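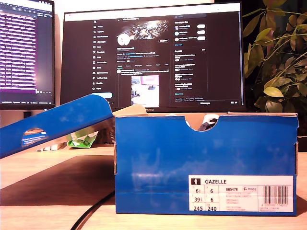
Fig. 1. Blue shoebox, lid off, labelled front panel facing. Article BB5478.

Friday, Skumstead bench 2

Carton wear check, continued. Took the Gazelle box next. Label reads 6½ / 6, 39⅓ / 6, 245 / 240, article code BB5478, barcode at far right. Main figures legible by eye. The small print beside the size grid is not, so I have left that field blank on the sheet.

Surface: pale scuffs and mottling on the front panel, similar wear on the lid. Board shows tan at the corners and along the top rim. Finger notch is a plain semicircle. Shoe visible through it, white with black and dark grey. Left the contents in for weighing, as with the earlier cartons.

Gross mass with lid 1,529 g on the Plindenex scale. That is too high for a pair in this size. Tared again with the 200 g and 400 g check masses, both fine, then reweighed: same figure. Solveig thinks the tray was still on the pan – possible, the sheet does not say. Repeat on the other scale before entering it.

Glare off the blue makes scuffs hard to grade under the overhead lamp. Side light is better. Ylva Backlund wants scuffs and glare logged separately from now on, so column F is split.

To do: reweigh, grade lid underside (glossier and greyer than the outside), ask Skuvbridge for the unworn reference carton.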